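Laundry and Linen: Folding Heavy Items

The June 2022 bulletin carried the wash temperature table, and several readers have asked for the folding section to follow it. Giuliana Ticona of the Bament housing office has revised the text. It applies to all 292 rooms in Skodirau House.

Sort by weight before folding. Denim and fleece go first, while there is still flat space to work on; thin tops can wait.

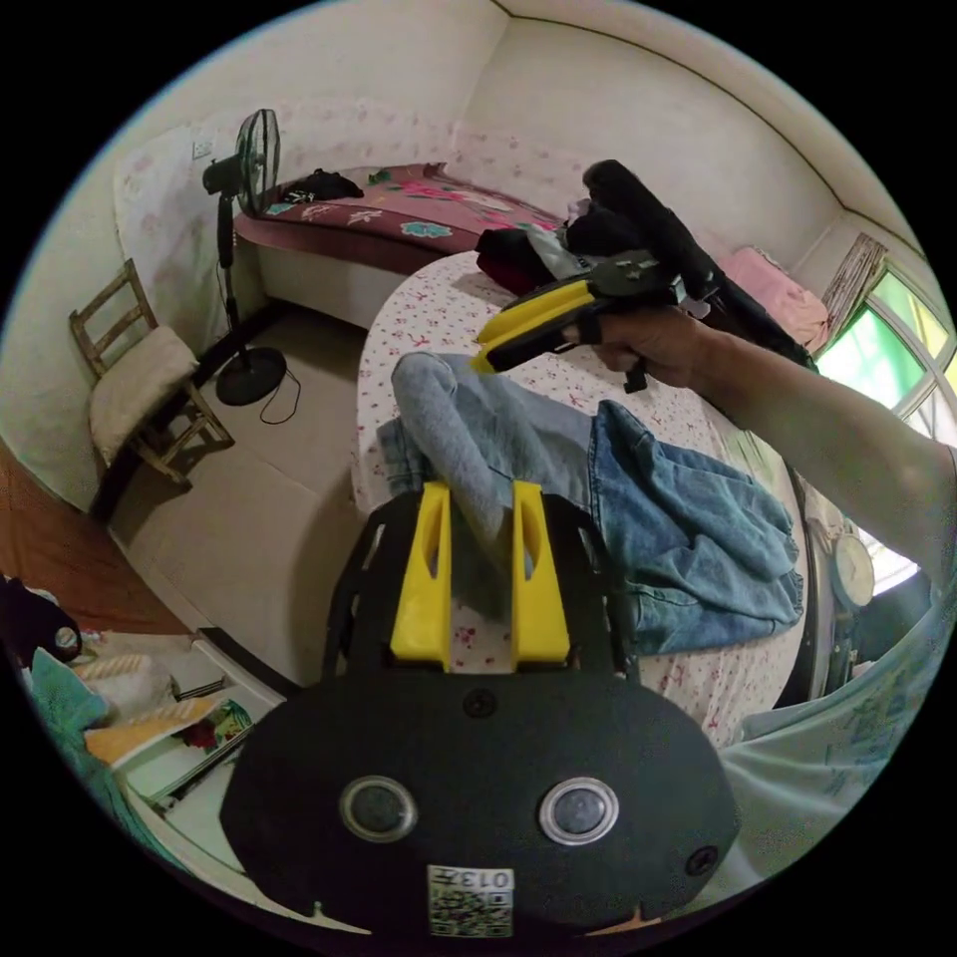 Room shelves are 3 hands deep, and a fold that is too long will stop the door closing. For trousers, lay one leg over the other, straighten the seat seam, then fold from the hem toward the waist. Separate mixed items before starting. A fleece sleeve or piece of fabric lying across a pair of jeans, as on the flowered sheet shown, will be caught in the first fold and leave a ridge. Dark clothes can stay in a pile at the far end of the bed until the denim is finished.

Close zippers and buttons on all trousers. Smooth the pockets flat from the outside. Fold in half once more if the shelf is one of the narrow ones on the second floor.
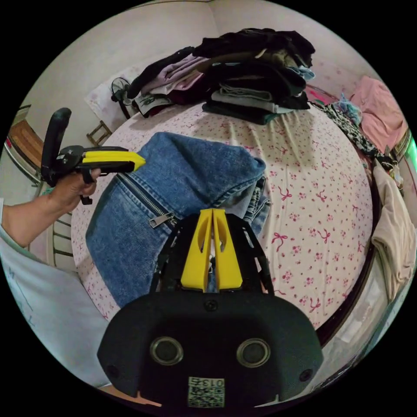 Stack with the heaviest pieces at the bottom and the folded edge facing out. Stacks higher than the shelf lip should be split into 2. Knitwear is stored flat and is not hung.

Replacement shelf pegs are held at the Malhotra Street desk, stock number 1326. Corrections to this section go to Yesenia Condori. The next revision is due in October and will cover bedding.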